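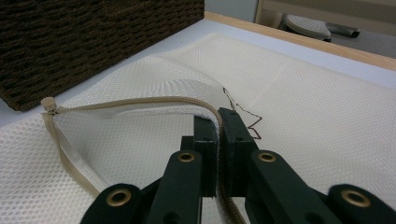

Most clothes wear out in the wash before they wear out on the body. I have thought so for years, and the cheapest answer I know of is a mesh laundry bag. I don't mean one for every sock, only for the things that catch, stretch or tangle: tights, bras, thin jumpers, anything with a long strap. The bag itself is very little. It is fine netting with small holes and a slim zip on a sand-coloured tape, and that zip is the part I would look at first in a shop. The netting will usually forgive you. The zip decides whether you go on using the bag or leave it at the back of the cupboard.

My first one came from Chaudhry, the hardware shop near the station, and it had a metal zip. It lasted well enough but it left a grey mark on a pillowcase that never came out. The next was a Mellitz, bought in a pack of 3, and those had coil zips like the ones on a skirt. I still have two of them. A coil zip bends when the bag bends, and it doesn't scratch the door of the machine.

People tell me that bags are a fuss. My brother-in-law says that if a shirt can't stand a normal wash he doesn't want it. I see his point, and he does own very few shirts. But he also buys new ones every November, and I don't. I have a grey cardigan that has been through the machine at 30 every other week since I moved to Vosevard Road, and the cuffs are still the shape they were.

What I do think is a waste is the large bag. Shops like to sell them, and people fill them until they are as tight as a cushion. Then the water can't get through properly and the clothes come out with the soap still in them. A bag should be half full at most. If you can't move the things about inside with your hand, take something out. I would sooner have two small ones than one big one, even if it means another zip to do up.

They need some looking after too. Loose threads get into the mesh and should be pulled out before the next wash, or they wind themselves round a button. Turn the bag inside out now and then and shake it over the bin. Close the zip all the way, with the pull right at the end - a zip left open by an inch will work itself open by a foot. And hang the bag up to dry with everything else. I used to leave mine balled up on top of the machine, and it smelt.

None of this takes long. It is a small habit, a bit dull, and I would still ask anyone who complains about the price of jumpers how they wash them.

Arsalan Marwat, 7/6/23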